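Field Bureau Vehicle and Kit Inspection – Gimura Border Desk
Completed by: Precious Radebe
Before departure, Tuesday, 06:30

1. Armored vehicle, front and rear tires: PASS. Odometer 2,959 km since last service.
2. Ballistic vests, plates and covers: PASS WITH COMMENT. Stitching worn on one shoulder strap. Usable for this trip, replace on return.
3. Helmets: PASS.
4. Trauma kits: FAIL. Two tourniquets past expiration date. Swapped from Baloyi office stock and rechecked at 07:10 – now PASS.
5. Satellite phone: PASS. Battery at 80 percent, test call to the night editor connected.

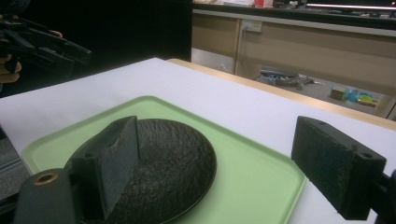

Round item on the green tray, between the gripper pads.

6. Tracker (Cumix unit): PASS WITH COMMENT. Position updates every 12 minutes. Contract calls for five. Raised with supplier.
7. Route sheet: PASS. 126 km, two army checkpoints marked. The Nolis road is closed to press after dark.
8. Next-of-kin forms: FAIL. Driver's form unsigned. Vehicle held until signed.

Item 8 cleared at 07:40. Crew released. Vest strap and tracker interval remain open and carry over to the next sheet.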